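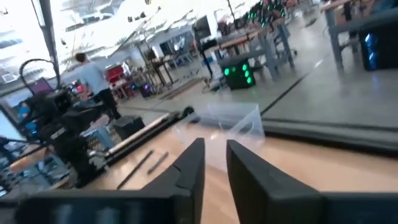
Re: Starting leeks and onions from seed, how early is too early?

sowbug63
I've gone completely overboard on onions this year and I'm loving it! 279 seedlings as of tonight (yes, I counted, twice). They're a mix of Stevdale yellow from the seed swap and a red one that came in an envelope marked only "Rallarham, good keeper." Does anyone grow that one? I want to know if it's long-day before I give it half a bed.

pritchard_lane
Rallarham is long-day, and it's gorgeous. Mine kept until May in the garage. Give them a haircut when they flop over, down to 3 inches, and eat the trimmings on eggs!

mulchmaven
I'm going to disagree on the haircut. I quit trimming 2 years ago and my bulbs got bigger. Every bit of green you cut is food the plant made for itself.

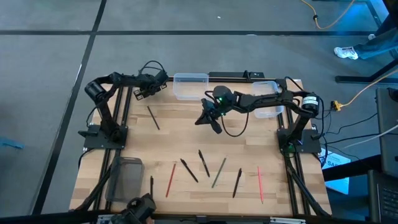

Also, whoever said to start them at Christmas: way too early for most of us. Mine got leggy and sulked for weeks after transplanting.

pritchard_lane
Bigger than what, though? Did you leave one tray trimmed and one not, same variety? I've trimmed every spring and I get softballs.

mulchmaven
No, I didn't, fair point. Different variety too, now that I think of it. I still say leave them alone.

sowbug63
Ooh, I could split mine! Half trimmed, half not, same bed, same compost. I have Hannelore Aigner's old handout from the garden club and she says to trim only if they're tangling, so you two can both claim her.

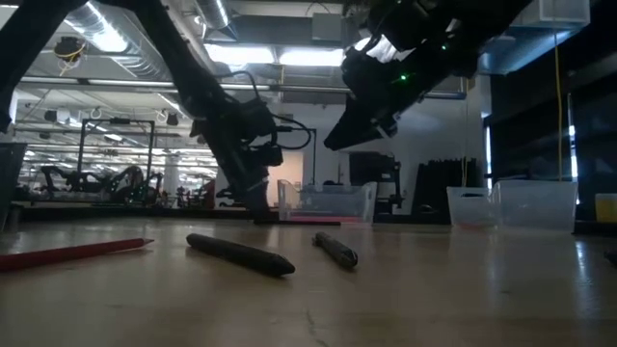
What about spacing? I've been setting them 4 inches apart, but the handout says you can plant closer and pull every other one for green onions. That sounds like free food to me.

tater_dan
Do it. Best part of the whole season, grilled with a little salt. Just don't forget to pull them like I did, or you'll have a bed full of golf balls.

mulchmaven
Seconding the close planting. See, Pritchard, I can agree with people.

pritchard_lane
Marking the calendar! Sowbug, post the weights when you dig them up, trimmed and untrimmed. Fresh weight is fine, but I'd wait till they're cured.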